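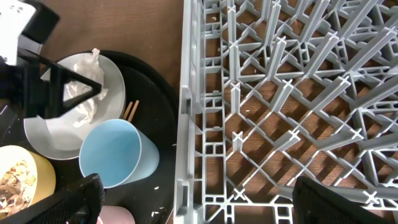 Posted by Clondis workshop, November 2022

Home | Notebook | Glazes | Kiln log | Contact

Right, glaze tests again. I mixed up the Stoltlow white last night, sieved it twice, and it still had bits in it – tiny hard ones, like sugar that won't dissolve. Third time through the fine mesh sorted it, mostly. Test tiles 1 to 4 are dipped and sitting on the shelf by the window, please don't move them!

I weighed out 729 g of dry mix and let it down with water until it felt like single cream. Three-second dip for tiles 1 and 2, five seconds for the others. Number 3 has a thumbprint on it (mine, sorry) so ignore the bottom corner.

We use cookies to remember your preferences. Accept | Manage

The Kirow clay is behaving much better than the last lot. I threw a few small bowls with it and only lost one, and that was me being greedy with the rim. It does dry fast though, so wrap anything you want to turn the next day. The bag is the one marked 223, under the bench, and there's plenty left.

Still puzzled by the pinholes on the Rajput blue. I'm going to add a 30 minute soak at the top of the next firing and change nothing else, or I'll never work out what did it. If it's still spotty I'll try a thinner coat in December. Cones are nearly out, must order more.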